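Print
E-mail

Chapter 7
Tuning a Room Full of Beginners

I taught strings for three years before I could tune a beginner orchestra in under twenty minutes. I'm not proud of it. The class ran for fifty, so a good chunk of every lesson went to me walking the rows with my head cocked like a budgie, turning pegs, while the kids I'd already done quietly put themselves back out of tune. By the time I got to the cellos the first violins were fencing.

So this chapter is about tuning, and we're going to take it slowly. Chapter 6 covered setting up the room and getting instruments out of cases without casualties. I'm assuming you've done that, your players are sitting down, and you have something between a dozen and forty children holding violins, violas, cellos and (if you're lucky) a double bass. I'll talk mostly about the first two years of playing, when they can't tune for themselves yet but need to start learning how.

Let me start with the part that gets skipped in most method courses, the one I took at Huvbridge included. Tuning has two jobs. The first is the plain one, getting the strings to the right pitch. The second is ear training, and it's the one that pays you back later on. If you do every peg yourself in silence before the bell, you've done the first job and thrown the second one away. If you make a class of eight-year-olds discover the perfect fifth by trial and error, you'll be sweeping up snapped E strings. Somewhere in between is a routine you can live with, and yours won't look quite like mine.

What to tune to

Pick one sound and stick with it. I use a drone on A, played through a decent speaker, and I let it run for a good while before anyone touches an instrument. We hum it first. Kids who swear they can't sing will usually hum if the lights are low and everyone else is doing it.

My first mentor, Balthasar Hauser, used the piano, and he'd stand there thumping the A until the thing begged for mercy. It works, but the piano note starts dying as soon as you strike it, and beginners need a note that stays put while they think. A clip-on tuner is handy too, and I'll come to those, but please don't begin with them. A child looking at a needle isn't listening to very much.

Whichever you choose, use the same pitch every week. If your school piano sits flat and can't be fixed before term starts, then on the days you use the piano, tune to the piano. A well-tuned orchestra playing beside a flat piano is a horrible noise and the parents will blame the children. 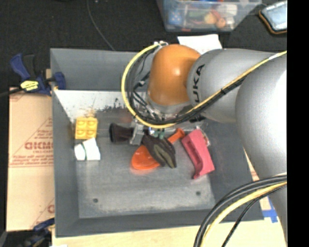

Once the hum is settled, we play the open A, one section at a time, lowest instruments first. I know plenty of orchestras do it the other way around. With little ones I like the cellos and bass to go first for two reasons. They're usually the ones left waiting, and the upper strings find it much easier to fit on top of a low note than to hang about in mid-air. Long bows, soft, middle of the bow. If they play loudly they can't hear the drone, and if they play with short scratchy bows you can't hear the pitch.

Then I ask one question – "Is yours the same, or different?" That's all I ask for the first term. I don't ask if it's higher or lower. Same or different is hard enough when you're nine and the person beside you is also playing, and a lot of children honestly can't tell you which direction they're out even when they can hear that something's off. Higher and lower comes in the second term, and by then most of them have started offering it without being asked.

Pegs and fine tuners

Here are my house rules, and I'm strict about them.

Players in their first year may touch fine tuners and may not touch pegs. Every instrument in the room gets four fine tuners, violas and violins included. Some private teachers will turn up their noses at this. Let them. When I took over the program at Ruddock I had 18 violins in the cupboard with a single fine tuner on the E, and I spent a chunk of my first budget on new tailpieces with the tuners built in. It was the best money I spent in that job.

Second-year players may use pegs on the D and A strings, with me standing beside them. The rule is down first, then up, pushing in as you turn. I make them say "down, up, in" out loud. A peg that gets turned up from where it sits, without going down first, is far more likely to jump, and that's your string gone.

The E string is mine until they're in high school. I've had my share of E strings across the knuckles and I'd sooner it was me.

If pegs are slipping all over the room, it's probably the weather. October was always my worst month at Vutby. We'd get a dry week, the wood would shrink, and I'd open the cupboard to find half the instruments with their strings hanging like washing. Peg compound helps, and so does a cheap humidifier in the cupboard if you can get the office to pay for it. Keep a box of spare strings where you can reach it mid-lesson. I also keep a list of what's in the box, having once driven home for a viola C that was sitting underneath the violin As.

A tuning routine that takes seven minutes

You'll want to adapt this, but here's how mine runs with a class in the middle of first year.

The children come in, unpack and sit in rest position. The drone is already going when they walk through the door. I find this saves me about forty "quiet, please"s a week, as they come in listening for it.

We hum for two or three slow breaths.

Cellos and basses play A, then violas, then violins. While each section plays I walk behind them. I'm not fixing anything yet, just working out who needs me. I tap a shoulder if the string is badly out, and that child stops playing and holds the instrument up.

I fix the shoulders I've tapped. The rest of the class plays something dead simple by ear while I do it, usually a rhythm on the open A. Otis Mahmoud, who had the room next to mine for years, used to call this my holding pattern. He taught brass and thought string tuning was the funniest thing he'd ever seen. (His lot needed one slide pushed in and they were done. I tried not to resent it.)

Then we do D, the same way, and G. C for the violas and cellos. E last, just the violins, and by me.

At the end everyone plays the open strings together, slowly, from the bottom to the top. It takes a few seconds and it's my favourite sound of the week. Even a very raw group sounds like an orchestra when the open strings are in tune.

You won't manage seven minutes in your first term. Fifteen is fine. What you're watching for is whether it's getting shorter, and if it isn't, look at the equipment before you look at the kids.

Clip-on tuners, and when I let them in

I held out against these for a long time, mostly out of stubbornness. It was Shireen Magagula who changed my mind. She ran the junior strings at the other campus and handed out clip-ons halfway through first year, and her kids were tuning their own instruments a good six months ahead of mine. So I went and watched her teach.

She had them guess first. A child would play the A with the tuner turned off, decide whether it was sharp, flat or right, say it to their stand partner, and only then switch the tuner on to check. The gadget became the answer at the back of the book. I pinched the idea that same week and I've used it ever since.

One warning. In a noisy room a cheap clip-on will sometimes pick up the neighbour's string through the chair or the stand, and you'll get a puzzled child tuning a D to somebody else's G. Do it in pairs, one playing and one silent.

When it goes wrong

Some days it just does. I remember a spring concert at Vutby where we tuned beautifully backstage in a cold corridor, walked out under hot lights and were a mess by bar four. Konrad Hollenstein was conducting the seniors that night and he did something I'd never have dared to do. He stopped them, turned around, told the audience we were going to tune again, and took his time over it. The hall sat there perfectly happily. I've done the same on a few occasions and I've never had a complaint.

If a single instrument won't hold its pitch from one week to the next, check the bridge (is it leaning?), check that the string is wound neatly towards the side of the peg box, and then check whether a little brother has been at it. If it still won't hold, send it to a repairer. You can lose a whole term to one bad peg.

And if a child is in tears over it, swap instruments with them, tune theirs while you keep talking, and swap back later. They've got years to learn this.

Before you read on

The rest of the chapter goes through each instrument separately, starting with the cello, and then looks at moving from open strings to tuning with the fingers down, where the real trouble starts. Have an instrument next to you as you read, even if strings aren't your thing. If you've come from band or choir, borrow a school violin for the weekend, let the strings right down one at a time, and bring them back up to pitch by ear. Expect it to take you a while. You'll be a lot more patient on Monday.

Print
E-mail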